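Pears go from hard to brown inside with nothing in between. Storage problem or picking problem?
Home & Garden > Fruit storage
Viewed 203 times

Rüdiger Rieger

We have a mature pear tree that came with the house. Variety unknown. The fruit is medium sized, green turning to yellow-green, and drops readily if left too late. Last season I picked the whole tree in one go and put the fruit in the garage in cardboard boxes, several layers deep, lids closed. The garage reached 80 °F on some afternoons that week.

The pears stayed hard for a while. Then, within what seemed like one weekend, a large share of them were soft. Many looked fine on the outside and were brown and mealy around the core. The ones in the bottom layer also had bruises where they had been sitting on other stems. The ones I had put in the kitchen refrigerator on the day of picking stayed hard much longer, but several of those shriveled a little near the neck.

I would like to do better this year. Specifically:

Is browning at the core caused by the heat, by picking late, or by leaving the boxes closed?

Is there any use in refrigerating pears before ripening them, or does it only delay the problem?

What should they be stored in? I own cardboard boxes, a few slatted wooden trays, and some perforated plastic baskets of the sort sold for kitchens.

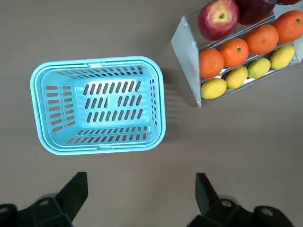 The plastic type. Slots in the bottom and in all four walls.

I also have a second refrigerator in the basement, an old Kuhlmann, that I can dedicate to fruit for the season. Its dial has no degree markings. It used to freeze lettuce on the bottom shelf, so I assume it runs cold.

I am not interested in canning. I want to eat them fresh over as long a period as possible.

Wiebke Dreßler
Accepted

From your description you have two separate problems, and the picking date is the larger one.

European pears are unusual among tree fruits in that they should be picked when mature but still hard. If they ripen on the tree they tend to ripen from the core outward, and by the time the outside gives to the thumb the center is past it. Brown, mealy tissue around the core with sound skin is the standard symptom of a pear picked late. A hot garage makes it worse, and closed boxes make it worse again, but I would not expect either one to produce it on its own in a week if the fruit came off at the right time.

The usual field test is to take a pear in your hand and tilt it until it is horizontal. If the stem separates cleanly from the spur, the fruit is mature. If you have to pull and the spur comes with it, wait and try again in a few days. Test several pears in different parts of the tree. Fruit on the sunny outside generally comes ready before fruit in the interior, so picking everything in one go gives you a mixed lot in which some are early and some are late. Pick the tree in 2 passes, or more if you have the patience. Skin color is a weaker guide with an unknown variety. Look for the ground color getting lighter, and ignore any red blush.

A few windfalls do not mean the crop is ready. Insect damage brings fruit down early. Cut one open before you draw conclusions from it.

Now the cold. For many varieties chilling is a functional step. Winter types in particular ripen unevenly, or barely at all, unless they have had a period close to freezing. Summer types such as Bartlett need very little. With an unknown tree, the approximate harvest month tells you something: if the fruit is ready in late summer it probably needs a few days of cold at most, and if it is ready in fall you should plan on several weeks. The practical method is to chill the whole crop, then take out a small test batch each week and see how it ripens at room temperature. When a batch ripens evenly, the rest are ready to be drawn on as you need them.

The target is 30 to 32 °F for long keeping. Pears contain enough sugar that they will not freeze at 32, but do not go below 29. Most kitchen refrigerators run at 37 to 40, at which pears keep for a much shorter time. Your basement unit may in fact be the better one for this. Put a thermometer in a glass of water on the middle shelf, leave it overnight, and read it in the morning before the door has been opened. Do this again on the bottom shelf. If the bottom shelf froze lettuce, it may be too cold for pears as well, and you will want to leave it empty or put a folded towel there and use the shelves above.
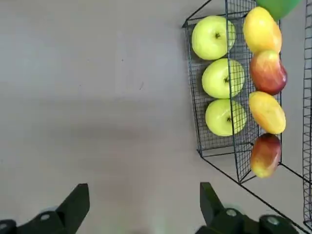

The shriveling near the neck is water loss. Home refrigerators are dry, and frost-free models are drier, since the fan keeps moving air across a cold coil that takes the moisture out. Commercial storage runs at 90 percent relative humidity or higher. You can get reasonably near that by lining the container with a thin polyethylene bag, folding the top over loosely, and leaving it untied. A few holes made with a pencil are enough to let gas out. Chill the fruit first and bag it once it is cold. If warm fruit goes into the bag, water condenses on the inside and sits on the skins, and you will have mold at the stem end.

On containers, I would rank yours by how deep they let you stack. Deep boxes are bad for pears chiefly on account of the stems. Two layers is my limit, with the pears lying on their sides, stems all pointing one way, and a sheet of newspaper in between. The slatted trays are good for this. The perforated baskets are fine for cooling, as air gets in from every side, and they can be rinsed, which cardboard cannot. Their only fault is that the edges of the slots can mark ripe fruit. Put a cloth in the bottom once you move to the ripening stage.

For ripening, take out what you will eat in the next few days and keep it at 65 to 70 °F in a single layer, out of the sun. Do not ripen at 80. Above the mid-seventies the quality drops off, and at higher temperatures ripening can be inhibited altogether, after which the fruit breaks down without ever becoming good to eat. I think this accounts for the way yours stayed hard and then collapsed.
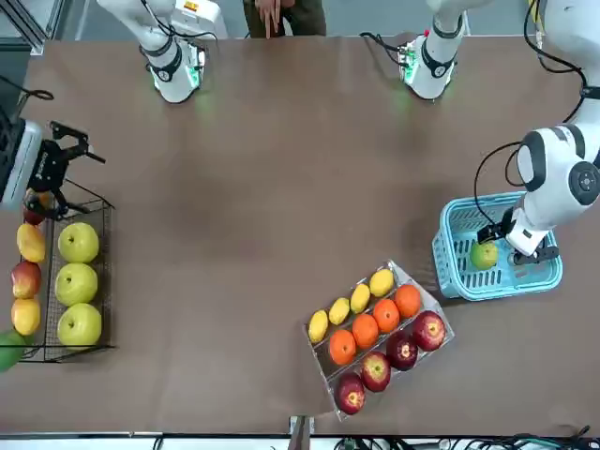

Photo: Wiebke Dreßler

Check for ripeness at the neck, with gentle pressure beside the stem. The neck gives first in a sound pear. By the time the widest part feels soft the inside has gone too far. Check once a day, in the morning or evening as suits you, and move anything that is ready into the kitchen refrigerator, where it will hold for another 3 days without much change.

One more point on mixing fruit. Ripe apples and bananas give off ethylene, which starts pears ripening. That is useful on the counter and harmful in storage. Do not keep apples in the Kuhlmann with the pears. A single rotting pear is also a strong source, so go through the lot every Friday or whatever day you will remember, and take out anything with a soft spot or a broken skin. Damaged fruit should be eaten or cooked straight away and should not go into storage in the first place.

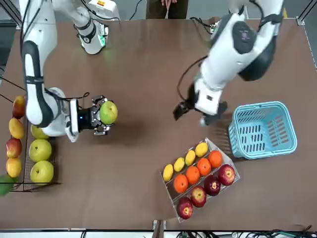 Yellow-green. The skin color alone will not tell you how far along a pear is.

If you want to identify the variety, write down the date on which the tilt test first succeeds, and keep one good specimen until it is fully ripe. A local fruit show or extension office will want to see the stem and the leaf as well as the fruit.

Futmont

Paper bag. Works every time. Put them in with a banana and fold the top down. No need for a second fridge.

Rüdiger Rieger

Replying to Wiebke Dreßler: thank you, this is what I needed. I measured the basement refrigerator with the glass of water as you suggested. The middle shelf reads 34 and the bottom shelf reads 30. The dial is one step short of coldest. Would you turn it further, or leave it?

Replying to Futmont: the bag is fine for a handful. I am asking about a whole tree.

Wiebke Dreßler

Leave it. At 34 you lose some storage time compared with 31, but an old thermostat can swing several degrees over a cycle, and you do not want the bottom shelf going any lower. Put the best fruit on the middle shelf and check it again once the refrigerator is full. A full load behaves differently from an empty one, and it will take a day or two to pull the heat out of the fruit. Leave a gap along the back wall. Pears that touch the plate will freeze there regardless of what the thermometer says, and you will see it as a glassy, water-soaked patch.

Futmont

Fair enough, I only ever have a few. I will say that the banana matters less than people think. I have left it out and the pears were ready maybe a day later. Do not use a plastic bag tied shut, they sweat and taste odd.

Rüdiger Rieger

Last item, then I will mark this as solved. Does thinning in May have any effect on how the fruit keeps, or only on size? The tree sets heavy clusters and I have never touched them.

Wiebke Dreßler

Mainly size, and it helps to even out the crop from one year to the next. There is an indirect effect on keeping. Pears that grow pressed together in a cluster rub each other, and the contact points hold moisture and give insects a place to hide, so you get more skin damage at harvest. Thin to one or two per cluster after the natural drop is over, and take off the small and marked ones first. Do not overdo it, either — very large pears from a lightly cropped tree usually keep worse than medium ones.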